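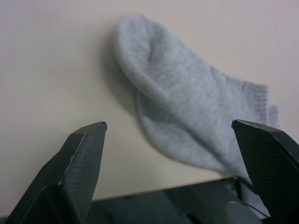

Odd socks, the folding table and where everything else ends up
Laundry and Linen board

skunutholm_jen
Posted 22/04/2023

Okay, settle a domestic for me. I fold everything on one big pale table, and my system is that socks get dealt with last. Shirts first, then shorts and trackies, then towels, and whatever socks are left over get paired at the end. My partner reckons this is backwards and that's why we've got 27 odd socks living in an ice cream tub on top of the dryer. (Yes, I counted. It was raining.)

I don't think the order matters that much! The socks go missing well before they get anywhere near the table, if you ask me. But I said I'd put it to the board, so what do you lot do?

Hameck
Your partner's right, sorry. Socks first, every time. If you leave them they end up under a shirt, or inside a trouser leg, and then you fold the lot and put it in a drawer. I found one of my grey ankle socks inside a pillowcase last May and I'd already thrown out the other one.

Tatu Khaemba
Disagree with Hameck. If I start with socks I've run out of puff by the time I get to the T-shirts, and they're the ones that crease. A sock doesn't care. I lay the shirts out flat, sleeves in, fold over, done, and put on the telly for the boring bits.
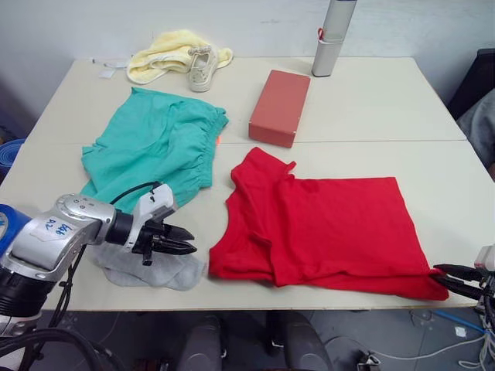

The bit I'd fight for is one colour at a time. Red shirts go on the right, greens on the left, and a little grey sock sitting by itself at the front is dead easy to spot against a light table. I used to do all this on a dark blue doona and I lost things constantly. Get a light surface and half your problem goes away.

paracha_pete
Anyone got a decent method for elastic waist shorts? Mine never fold square. The gathered part bunches up and the whole stack leans over.

skunutholm_jen
Pete – hold them by the waistband, give them a good shake, fold one leg over the other and then roll from the bottom up. Don't try for square, it'll only upset you. And tuck the drawstring inside or it gets wound around everything else in the drawer.

Hameck
Rolling is cheating.

Chaiwat Duangkaew
I roll everything and I've got 3 kids, so Hameck can come over and do it properly if he likes!

My trouble is a bit different. The folding table is also the dumping table. I clear it, I start on the clothes, I go to answer the door and when I come back there are shoes on it. Shoes! On a clean towel! Plus a thermos and bits of paper and whatever roll of tape somebody was using. I end up shoving the clothes down one end in a heap, and then I can't remember which ones I've done.

Tatu Khaemba
Put a basket at the end of the table and anything that isn't clothing goes straight in it. We've got one from a garage sale, cost me $2, and the rule is that you empty it yourself or you don't get dessert. Works on the kids, doesn't work on my husband.

paracha_pete
Shoes on the table is bad luck anyway, my nan would've had a fit.

skunutholm_jen
Right, I've had a go at putting all this together, so tell me what I've got wrong.

1. Clear the table. Shoes on the floor, thermos back to the kitchen, tape in the drawer.
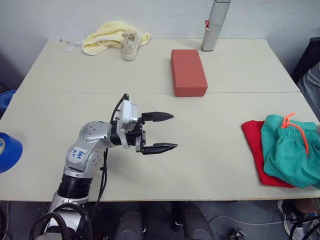 2. Socks out of the pile first and lined up along the front edge (fine, Hameck, you win this one).

3. Shirts, one colour at a time.

4. Shorts rolled, drawstrings tucked in.

5. Towels last, they can go on top of the dryer if you run out of room.

Hameck
Towels before shorts. Otherwise good.

Chaiwat Duangkaew
Towels last! They're the easy ones and you want something easy at the end.

sundel_mum
Just read the whole thread with a basket of washing next to me that I still haven't touched. Has anyone tried those little mesh bags for the socks? I've got 21 pegs' worth on the line and I can already see two that don't match.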